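Teroten

Teroten is a racing simulator developed by Irby and first released in January for home computers. Fuad Zeleke led the physics work and Shewit Tufa designed the circuits. The game has 19 tracks and 50 cars.

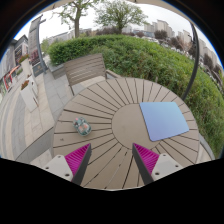 Career mode begins at Kovwood, a short club circuit, and ends with the Giraldo endurance race. Players can steer with a wheel, a pad or a mouse. Mouse steering needs a flat surface.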